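Re: [gripper-users] Parallel jaw or three-finger for bottles and tableware?

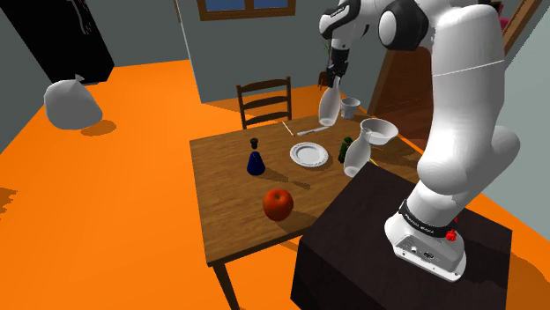 I've been running the same comparison you asked about, only in simulation so far, so take the numbers for what they are. The setup is one arm with its base on a dark cabinet at the corner of a dining table, and a mixed set of things to pick up. I kept the room furniture in because the chair back and the walls matter to the planner, and I wanted the planner to have something to complain about. The white bottle is the object I used most. In the view I attached, the gripper has one up in the air over the far part of the table, and you can see it hangs with a slight tilt. I'll come back to that tilt further down, as I think it explains part of what you're seeing on your bench.

First, your original message, trimmed:

> We are trying to choose between two grippers for a table clearing
> task and I'd like to hear from anyone who has compared them on the
> same arm. One is the Zivex parallel jaw with the flat pads. The other
> is the Stindby three-finger. The objects are bottles, cups, plates
> and some fruit. On our bench the parallel jaw picks up nearly
> everything but the bottles turn in the pads when the arm swings. The
> three-finger holds bottles well but is slow and keeps missing flat
> things.
>
> Questions:
>
> Is the turning a pad problem or a grip height problem?
>
> Did anyone get plates to work with either one without changing the
> table surface?
>
> Is it worth putting the camera on the wrist, or is a fixed one good
> enough? Ours is fixed and looks down from above the table.
>
> We have until September to decide.

On the turning. I believe it is mostly grip height. I ran the bottle pick with both gripper models, same start poses, same arm, same controller gains. The parallel jaw finished 83 percent of its runs with the bottle set down upright, and the three-finger finished 86 percent. That is a smaller gap than I expected from reading your message. When I went through the failed runs on the parallel jaw, most of them had the grasp point well above the center of mass. The bottle is held, it does not drop, but it hangs off vertical and then it comes down on the edge of its base and falls over. Moving the grasp point lower fixed a lot of these. Moving it too low brings the fingertips close to the table and the planner starts to refuse.

I did try stiffer contact settings on the pads as a stand-in for a better pad material. It helped a little. I would not buy new pads on the strength of it, as contact friction is the part of the simulator I trust least.

The small green bottle is a separate case. It is narrower and there is less of it to hold, and it was easier for both grippers than the big ones. The flask with the stopper was bad for both. A cone gives flat pads very little to work with, and if you grasp by the neck you are back to the hanging problem. With the three-finger I got the best results coming straight down over the neck and closing slowly.

On plates. No, I did not get a plate to work reliably from the flat of the table with either gripper. The rim on my plate is scalloped, and the pose estimator sometimes puts the grasp in a dip between two scallops, where the fingers close on less than they should. What worked some of the time was sliding the plate until part of it was over the table edge and then pinching it there with the parallel jaw. The Sánchez planner will do this if you write it as two separate actions. It will not come up with it by itself. The bowl is much easier than the plate, as its wide rim is up off the table and either gripper can get around it.

For the knife I have nothing useful. I left it on the table as clutter and never scored it.

On the apple, both grippers were fine. The three-finger was better behaved if the apple was allowed to roll. With the parallel jaw you want to close from both sides evenly, and if the approach is off center it gets pushed before it gets held. Slowing down the last part of the approach took care of that for me.

On the camera. I tried both positions and would use both if you can afford the wiring. With only the fixed view, the arm hides too much. The lower link is large, and once the elbow bends there is a good part of the table you can't see from that side. Anything near the base is the worst off. The second white bottle in my layout is near the edge, close to the cabinet, and the fixed camera lost it often enough that I stopped counting those runs as gripper failures. A wrist camera sees the object well on approach but then sees mostly fingers once they close, so it won't tell you if a bottle has started to tilt. The fixed one can, when the arm isn't in the way.

If I had to pick only one I would take the wrist camera and add a look-back move after the lift.

A few other settings, in case you want to repeat this. Gravity compensation on. Gripper force at the default for both models. I dropped the arm speed to half for the carry, and the turning got less, which is worth trying on your bench before anything else. Replanning was limited to 2 attempts per object, and after 5 failed objects the run was stopped and reset. The Puswood controller reports a grasp as good as soon as the fingers stop moving, so don't rely on that flag. Check the object pose after the lift.

For your task as written, with until September to decide, I'd lean toward the parallel jaw with a lower grasp point and a slower carry. If it were all bottles I'd go the other way.

Could you post the pad width you are using, and how high up the bottle you grasp? I can put the same values in on my side. I'd also like to know if your bottles are full or empty - mine are treated as solid with even weight all the way through, and a half full one will behave differently.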